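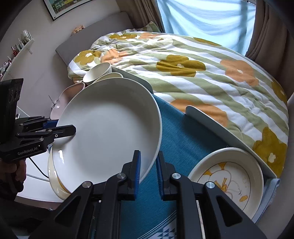
Levdale parking permits: your questions

I'm Soledad Esquivel and I've lived in Levdale long enough to remember when you could park anywhere. I went to both drop-in evenings at Mandcombe library and came home with a bag full of leaflets, so I've typed up what I keep getting asked on the doorstep.

When does it start?

April, if the signs go up on time. The council won't ticket anyone until they do.

Which streets are in?

Everything between Maldonado Road and the canal, 24 streets altogether. The Zirdale side was left out after people there objected, and I do wonder where the overspill will end up!

How many spaces are there?

The plan shows 1,780 marked bays, and 160 of those are shared with shoppers during the day. I still think that's too many shared ones near the school, and I said so in my reply.

Did anyone reply to the consultation?

Yes, 561 households. A decent turnout for round our way – the last one, on bins, hardly got a peep.

What about carers and visitors?

Carers get a free permit, but you have to fill in a separate form (the green one). Visitors use scratch cards, sold in books at the library desk. I asked about doing it by phone and was told "later this year", so don't hold your breath.

I rent. Can I still apply?

You can. Take your tenancy agreement and something showing the car is registered at your address.

Can I still object?

Yes, in writing, to the highways team at Mandcombe town hall. Put your street name at the top.

Last updated 2024-03-31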